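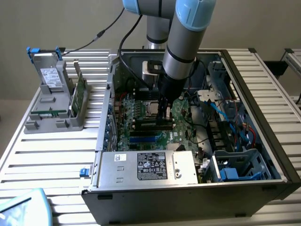 1/ Keeping an old desktop going for one more winter

My mother-in-law's desktop has been wheezing since February and she asked me, very sweetly, whether it was time to buy a new one. I said let me have a look first, and then I went home and thought about it for far too long, so you all get a thread.

2/ She uses it for email, recipes and a genealogy program with 1,376 relatives in it (she will tell you about every single one if you bring cake). None of that needs a fast machine. It needs one that starts up before the coffee's cold!

3/ The cheapest new tower I'd be happy giving her was 468 dollars at Flivside. A used solid state drive and a bit more memory came to 115. I know which one I'd choose, and she's a thrifty lady, so I knew which one she'd choose too.

4/ Before you buy anything, please open the side and get the dust out. Unplug it first, take it outside if you can, and hold the fan blades still while you use the canned air. I let mine spin once years ago and it never sounded right again.

5/ Then copy the files somewhere safe. Then copy them again, to somewhere else. My friend Jurgita Raudsepp lost 50 letters from her grandfather that she'd scanned over one long summer, and I still feel a little sick thinking about it.

6/ If yours is past saving, do ask around before it goes to the curb. Dredetico takes old towers here in town and they were lovely to me on the phone. Pull the drive out first and keep it in a drawer.

7/ Anyway, the parts come tomorrow and I've been promised rhubarb pie. Tell me what you're all still running, the older the better.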